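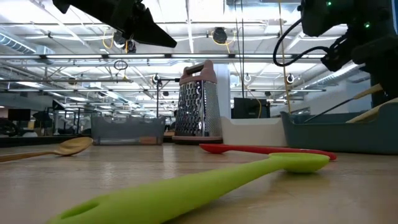 Fencombe's kitchen-sorting service, Haslam, will open its autumn bookings on Friday, September 13, 2019, for households whose second drawer no longer shuts. Customers tip out the lot and begin again, with trays and bins for whatever earns its keep. Spoons tend to go first: a lime-green silicone one, a red one and a wooden one can lie on the same table, and every owner will defend all three. A box grater with a pink handle is harder to place, being the wrong shape for any drawer yet made.

“People apologise for their spatulas,” said Chiharu Onishi, who founded Haslam in March. “I have seen worse. I own worse.”

A visit costs £80 and lasts up to five hours. Haslam has sorted nearly 1,287 utensils so far, a figure Ms Onishi admits includes her mother's. 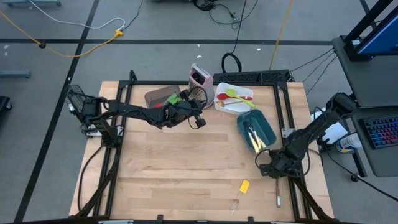

HOME & KITCHEN

Haslam's method asks for one tray per sort of job. The red and lime green spoons can share a white tray, while longer-handled things go in another. The grater stands up by itself and is left to get on with it.

Bookings: Mervyn Ashworth, Haslam, Fencombe. Potato mashers by arrangement.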